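Chapter 6
Task Planning with Partly Known State

Chapter 4 treated the planner as a search over symbols: a drawer was open or closed, an object was in one place, and each action had a fixed effect. That model is enough to plan a fetch task on paper. It breaks down once the symbols have to be filled in from camera data, and most of the failures logged on the Kutero arm fall in this gap.

This chapter replaces the fixed state with a belief state and rebuilds the Lullness planner on top of it. The code follows the version written by Uldis Ots for the Wovmont test bench.

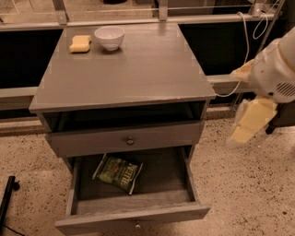
A predicate such as open(drawer) hides a continuous value. For planning, what matters is whether the opening allows the next action, and the threshold depends on that action. Looking inside needs one amount of travel; reaching inside with spread fingers needs more. The two drawers of the gray cabinet would both return true under the Chapter 4 test, yet the upper one shows only a dark gap while the lower one exposes a bag of chips lying flat on its floor. The planner should therefore store drawer travel as a number with a variance, and let each action state its own limit. The bowl and the sponge on top need no such treatment – their poses can be estimated directly.

Section 6.1 defines the belief state. Section 6.2 covers actions whose only purpose is to gain information, such as pulling a drawer to see what it holds. Section 6.3 adds replanning after a failed grasp. Readers who skipped the Garrido filter in Chapter 4 should work through it first.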